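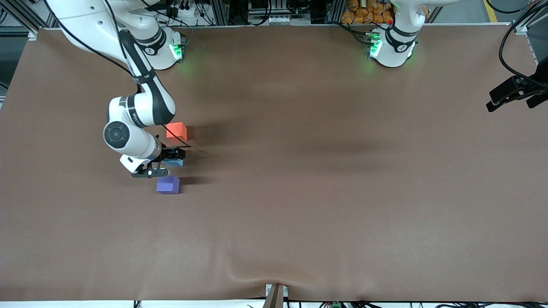 Most gripper comparisons are decided before the first grasp. Someone reads the force rating and the stroke, orders the larger number, and the trial becomes a formality. I think this is the wrong order, and the cube test is the cheapest way to show it.

We ran two parallel grippers this year, the Moen and the Plikby, on the same two-arm cell in Urlow. Each did 500 picks per arm, 2000 in total. The objects were plain colored cubes on a covered tabletop. Critics call this a toy task. It is, and a gripper that has trouble with a toy task should not be given a harder one.

The Moen has the better data sheet. It also has long fingers, and long fingers flex. With a neighboring cube close by, the approach angle matters more than the grip force, and the arm has to come in low. The Plikby closes with less force and missed fewer picks in close spacing. In open spacing the two were equal.

Cables deserve more attention than they get. A cable run outside the arm adds drag at the wrist, and the drag changes with pose. In May we lost 4 days tuning a controller for an offset that went away when one cable was clamped 8 cm higher. The Oline controller was blamed for all of it - unfairly, as its logs had shown the load from the first day.

My position is simple. Test with both arms mounted, even if only one is working. Put the objects closer together than the job requires. Record the misses by spacing and pose, and leave the average out of the report. An average over easy picks mostly measures how many easy picks were included.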